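Part 2: Adding a flight and turning on alerts

If you followed part 1, you've got the Fernotar app on your phone and you're signed in. Now comes the bit I like best, which is loading your trip so the app can nag you about it. I've redone this section for the February 2020 update because a couple of the buttons moved (thanks to Firdevs Polat for writing in about the missing menu).

1. Open Trips and tap the plus sign in the corner.

2. Type your booking code and your last name exactly as the airline has it. My friend Bianka once spent a whole layover typing her married name into a ticket bought under Balogh.

3. Check the flight list that comes up. If you've got a connection, you should see both legs. If only one shows, tap Add leg and put in the second flight number yourself.

4. Tap Save and wait for the little plane to turn green.

Note: codeshares show up under the airline that flies the plane, so your flight number may look wrong. Tap it once and the number you bought appears underneath.
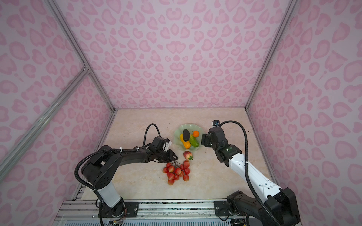 What if my booking code isn't found?
Wait until the airline has sent your e-ticket, then try again. A fresh booking can take a few hours to show up, and tickets bought through an agency sometimes have a separate airline code farther down the confirmation email.

Now for alerts. They're all off when you start, which drove me nuts the first time — I sat at the wrong gate with a sandwich and no clue.

5. Go to Settings, then Alerts, and switch on Gate change, Delay and Cancellation.

6. Under Delay, pick how late a flight has to be before you hear about it. I use 9 minutes. Yes, it's fussy, but I'd much rather get an extra buzz!

7. Choose Push, Text or Both. I go with Both when I'm changing planes, and plain Push the rest of the time.

8. Tap Send test. If nothing arrives, open your phone's own settings and let Fernotar send notifications, then come back and tap it again.

Caution: texts sent while you're roaming may cost money, depending on your phone plan. Switch to Push before you leave home if you're not sure.

Caution: an alert doesn't replace the airport screens. Gates can change late, so take a look up before you settle in.

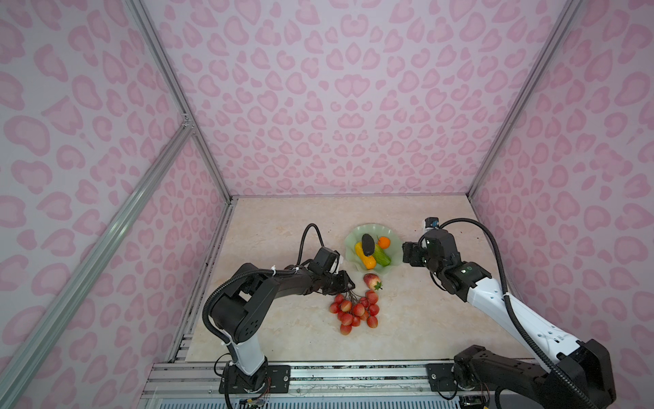
Can two people follow the same flight?
Each person needs the app and an account, but only one of you has to load the trip. Open it, tap Share, and send the link. The other person picks their own alerts, and nothing they switch off will change yours.

9. Once you've landed, swipe the trip left to archive it. The alerts stop on their own after that.

Part 3 covers saving your boarding pass for when there's no signal.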